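**Does the Mosberg lantern festival really honor flood victims?**

My guidebook says Mosberg has lit lanterns every August for 3000 flood victims. I can't find a record of any such flood. Is this a real day of mourning or something for tourists?

**Güven Karakaya**, June 29, 2020

I doubt the number. The old parish book in Utov lists 29 dead. Families there do keep the day, with a shared supper and no music.

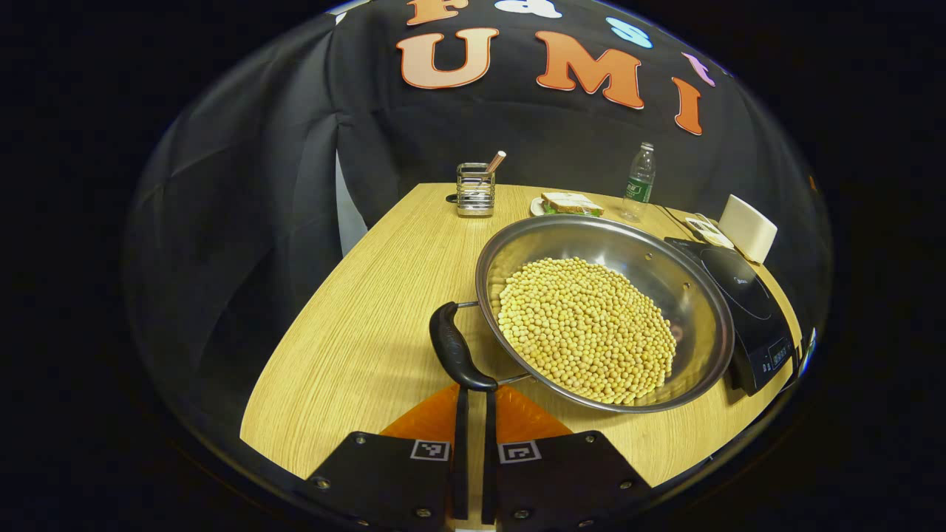
*Steel pan on a wooden table*

**Enikő Orbán**

29 where, though? Utov is one village. I'd want Kilov's book too before believing anybody.

**Yaman**

its for tourists. went once, 5 bucks a lantern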